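The planner should be allowed to say "I don't know"

Lorenz Oberholzer

I have been writing software for two-armed robots for long enough that I have opinions, and one of them has become strong this year. I think that the motion planner, and not only the perception, should be able to return uncertainty to the layer above it. Most of the planners I know return a path or return a failure. Between these two answers there is a large field, and in this field we lose most of our working time.

Let me explain with our own software, so that I am not accused of throwing stones at other people's windows. At Irnico we have two programs. Toom is the perception side. It takes depth and color, it finds objects, and it gives every object a pose and a covariance. Prekel is the planning side. It takes a scene and a goal, and it gives back a joint trajectory for both arms. The interface between them was designed in one afternoon in April, by me, on the back of a delivery note. In this interface the covariance is simply dropped. Prekel receives the mean pose and treats it like the truth.

At that time I defended this decision. I said that the planner must work with a definite world, because a collision check against a cloud of possible worlds is expensive. I said that the controller has compliance and will absorb the small errors. Both arguments are correct and still I was wrong.

The task that changed my mind is a kitchen one. The robot must pick a ladle and put it in a holder which has already other utensils in it. For a human of five years it is a simple task. For Prekel it is a row of quite different problems which happen to follow each other. The ladle lies flat, so the fingers must come very low and the height of the table matters more than anything else. The handle is long, so a small error of angle at the bowl becomes a large error at the end of the handle. The opening is a box with thin walls, and the ladle must come into it nearly upright. And the neighbor opening is full of things which are thin and lean to the outside.
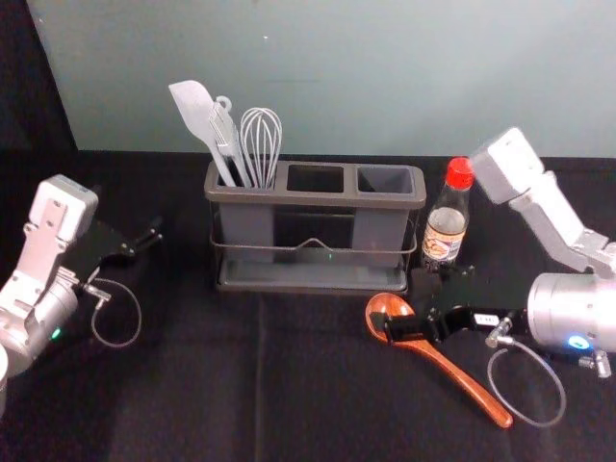
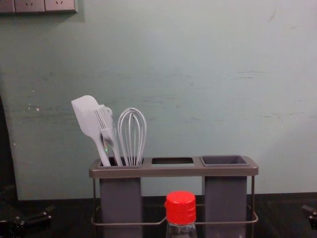

The same holder in both, with the whisk in the left compartment and the red cap of the bottle close by.

When we ran this task with the old interface, the log was always very confident. Plan found, path cost so and so, minimum clearance so and so, execute. Then the arm stopped by force limit in the middle of the transfer, and the log said: goal not reached. If you read only the log, you would think that the controller is guilty. We thought so also. For two weeks we were tuning the impedance gains, and I am not proud of these weeks. We made the arm softer, and then it did not push the ladle down into the holder. We made it stiffer, and it stopped more often.

It was Chiharu Kaneko, who maintains Toom, who put the covariance next to the clearance in one plot. I remember that she did not say much, she only sent the plot. The clearance which Prekel was so happy with was smaller than one standard deviation of the pose of the whisk. In other words, Toom was telling us every time that it is not sure where the whisk ends. Wire is terrible for a depth sensor. The loops are thin, the background shines through between them, and what comes out is a shape that is different in every cycle. Toom knew this. Toom wrote this in the message. And then my interface threw it away.

The obvious repair is to inflate every object by its uncertainty before planning. We did it, it took one morning. I want to be fair to this repair, because it is what most groups do and for many tasks it is enough. But with a crowded holder it has an ugly effect. The whisk becomes so fat that it closes the opening beside it, and the planner returns failure. Now we have a robot which is safe and does nothing. Then somebody in the team puts a scale factor on the inflation, and somebody else sets the scale factor to 0.3 on the evening before a demonstration, and after one month there is a number in the configuration file which no person can explain. I have seen such a number in every company where I worked. Twice I was the one who wrote it.

What I wanted, and what we finally built, is a third answer. Prekel can now return a path, or a failure, or what we call a request. A request says: I have a path, it is good if this object is where you say, and I would like to know it better before I go. It names the object and it names the direction in which the uncertainty hurts. The direction is the important part. If the whisk is badly known in height, the transfer does not care, because the arm passes beside it. If it is badly known toward the opening, the transfer cares very much. A request without a direction would be only a complaint.

The layer above can then decide. It can ask Toom for a second look with a wrist camera. It can choose another opening, if there is one, and pay with a longer path. It can start the part of the motion that is not affected, for example the approach and the grasp, and ask again when the ladle is in the air. This last option is the one I like most, and it was the one that brought the largest improvement. The grasp of the ladle has nothing to do with the whisk. With the old design we were planning everything from the first look, also the parts for which a much better look would be free of cost a few seconds later.

I ran both versions on our recorded scenes in simulation, 3,000 of them, with noise sampled from what Toom had reported. The version with inflation refused too many scenes in which a careful person would simply continue. The version with requests refused few, and it asked for a second look mostly in the places where I also would ask for it. I do not publish a table here, because the scenes are from one laboratory with one kind of holder, and a table would look more general than it is. I can say that the planning time went up by 200 milliseconds for each query. For this kind of task I pay this without thinking. For a sorting line I would not pay it.

There are serious objections, and I want to go through those that I have heard from colleagues whom I respect.

The first is that I am mixing the layers. A planner plans, and the judgment if the information is enough belongs to the task level. I have sympathy for this, I was educated in this way. But the task level does not know which direction matters. Only the planner has the path and the geometry together at the same moment. If the task level should judge, then it must repeat half of the collision check. Passing up one small message is the cleaner separation, in my opinion, even if the drawing of the architecture becomes less beautiful.

The second objection is that learned policies will make this whole discussion old. Maybe. I follow this work with interest, and some of it does things with my kind of hardware which I cannot do. But I have not seen that it removes the question. A policy which goes beside a whisk also should know when it does not know. If this knowledge is somewhere inside the weights, I would like to have an output for it. My argument is about the interface, and the interface stays even when the box behind it is exchanged.

The third is practical and it is the best one. A request can be ignored. If people are under pressure, they will write a line which treats every request as a path, and we are back where we were, with more code. This has already happened. At the installation in Pistthorpe I found exactly such a line, with the comment "temporary". I have no technical answer to it. We log now every ignored request together with the following stop, if there is a stop, and this log is uncomfortable reading. It is at least possible to have a conversation over it.

There is also a cost which I did not expect. The covariance from Toom must now be correct. Before, it could be any number, because it had no consequence. When we connected it the first time, we saw that for shiny objects it was much too small, and for dark cloth it was much too large, and the planner became brave at the wrong places and shy at the wrong places. Chiharu spent more time on calibration of the uncertainty than I spent on the whole request mechanism. She has told me, in a friendly way, that my elegant idea was mostly her work. I think she is right about it. But I would also say that these numbers were wrong all the time, and we could not see it because no part of the system listened to them.

Clear things remain a problem. For a transparent bottle the depth is partly from the bottle and partly from whatever stands behind it, and the error is not Gaussian at all, it has two peaks. A covariance cannot express this. Our present solution is that Toom may send two hypotheses, and Prekel must find a path which is good for both or else send a request. More than two we do not support. I know that this is a patch. If somebody has solved it in a clean way with a planner that still answers in reasonable time, I would be glad to read the code.

I would ask the people who write planning libraries for one thing only. Please leave a place in the return type. You do not have to fill it in the first version. In our case to add it later was harder than to write the mechanism itself, because every caller in the code had been written with the belief that there are only two answers, and we had to visit each one of them by hand. In a few of them it is still not clear to me what the correct reaction to a request would be. The homing routine, for example, just waits.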